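Start Projekte Werkstatt Notizbuch Termine Kontakt

Notizbuch Greifer-AG, Dezember, Eintrag 22

So, endlich mal wieder ein Eintrag, der länger ist als drei Zeilen! Oona hat zu Recht gemeckert, dass beim letzten Mal nur »Finger geht wieder« im Heft stand, und dann wusste keiner mehr, was wir eigentlich gemacht hatten. Also ausführlicher, auch für Amedeo, der zwei Treffen verpasst hat.

Erst mal der Stand beim Wettbewerb in Flatholm. Wir machen wie besprochen nur bei den Alltagsaufgaben mit, also Sachen aufheben, ablegen, zusammenlegen. Sveva hat die Anmeldung abgeschickt (Teamname bleibt Dravstead, die Diskussion ist hiermit beendet, Gianni!). Wir brauchen 290 brauchbare Durchgänge, bevor das Training überhaupt losgehen darf, und hatten vor diesem Treffen 296 auf der Platte. Klingt prima, nur sind da alle die mit drin, bei denen der Greifer noch gar nicht kalibriert war. Wenn ich die rausschmeiße, wird es eng. Nicanor meint, wir sollen sie behalten und extra markieren, und das mache ich jetzt erst mal so, löschen kann man immer noch.

Zur Mechanik: Die Finger liefen letzten Monat nicht gleichmäßig zu, der linke war immer einen Tick früher da. Ich hatte ewig die Software im Verdacht und einen ganzen Abend in den Logs gewühlt, und dann war es eine Schraube. Eine einzige! Die saß so fest, dass das Gelenk geklemmt hat. Viertel Umdrehung zurück, Tropfen Schraubensicherung drauf, fertig. Gianni hat danach gleich alle Gelenke an beiden Geräten durchgeprüft und mit Lackstift markiert, wo die Schrauben stehen sollen. Bitte die Markierungen nicht abwischen, auch wenn es nach Kleckerei aussieht.

Dann die Sache mit dem Gummi. Die glatten Polster aus der ersten Bestellung (Luvero) taugen auf Stoff einfach nichts, da rutscht alles weg, was dünner ist als ein Geschirrtuch. Mit Rillen ist es um Welten besser. Kleiner Haken: Bei ganz flauschigem Zeug bleiben Fusseln zwischen den Rillen hängen, und nach 20 Durchgängen merkt man das schon beim Zugreifen. Oona putzt mit einer alten Zahnbürste nach, klappt wunderbar. Ich habe die Zahnbürste mit »GREIFER« beschriftet und in die blaue Kiste gelegt, sie gehört da auch wieder rein!

Ablauf pro Durchgang, damit wir es alle gleich machen:
- beide Greifer auf, kurz stillhalten
- Aufnahme starten, laut mitzählen bis zwei
- Teil greifen, anheben, ablegen
- wieder auf, stillhalten, Stopp
- Nummer in die Liste, auch bei Fehlversuchen

Das mit den Fehlversuchen ist mir wichtig. Amedeo hatte im November die misslungenen gar nicht erst eingetragen, und dann passten Liste und Dateien hinten und vorne nicht mehr zusammen. Hat mich eine halbe Nacht gekostet (verziehen, aber nicht vergessen).

Textilien auf weichem Untergrund sind übrigens eine ganz andere Nummer als auf der Tischplatte. Auf dem Tisch schiebt man die Finger flach drunter und fertig, auf dem Bett gibt alles nach und man greift schnell die Decke mit. Sveva fährt deshalb steiler von oben rein, ich komme lieber schräg von der Seite. Wir lassen erst mal beides zu, mehr Abwechslung schadet dem Training bestimmt nicht.
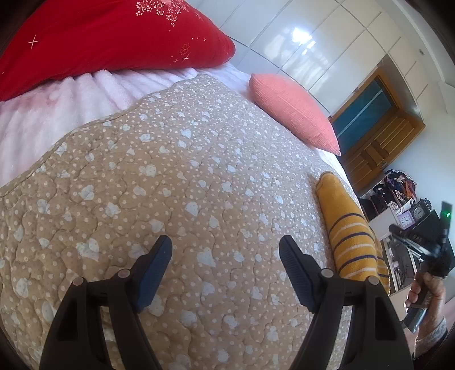
Lesezeit: 3 Minuten

Gelbes Teil mit den dunkellila und weißen Streifen, rechts neben dem Finger auf der Steppdecke: in der Liste steht es jetzt als »gelb gestreift«, Punkt. Wir hatten dafür schon drei verschiedene Namen und das Sortierskript von Nicanor hat drei verschiedene Gegenstände draus gemacht. Kissen und Decken bekommen keine eigene Nummer, die laufen alle unter »Umgebung«.

Noch offen:
Zweites Ladegerät, Gianni fragt bei D'Amico nach.
Ersatzpolster bestellen, wieder die gerillten, und zwar gleich zwei Paar.
Nicanors Skript stolpert über Umlaute in den Dateinamen, bis dahin bitte ae, oe, ue schreiben.
Oona will ausprobieren, ob langsameres Schließen bei dünnem Stoff was bringt. Bin gespannt!

Nächstes Mal bringe ich die lange Verlängerung mit, und Amedeo den Schlüssel für den Schrank.

4 Kommentare · 7 mal geteilt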